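24th August

I slept badly again, so I got up before the heat and wrote my letter to Begoñe Garrido at the kitchen table.
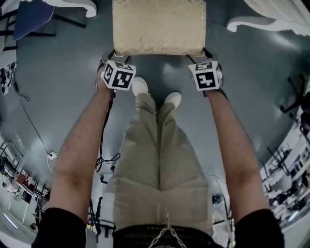 She asked me in March how my Dutch is going and I never answered, which I am ashamed of. I told her the truth. I can read the newspaper from Herkum slowly, I can buy bread, and on the telephone I still understand nothing. The lady at the Gevgate library lent me a book of short stories, 90 pages, and I have finished 2 of them. In the second one a man waits for a ferry and thinks about his brother. I liked it very much, but I had to look up the word for "rope" every time it came.

After lunch I walked to the post office and back by the canal. The plums at number 13 are ripe – the neighbor gave me a bag over the fence and I said thank you correctly, I think.

Tomorrow I must call the dentist. I will write the sentences down first on paper. Also buy stamps, and vinegar for the plums.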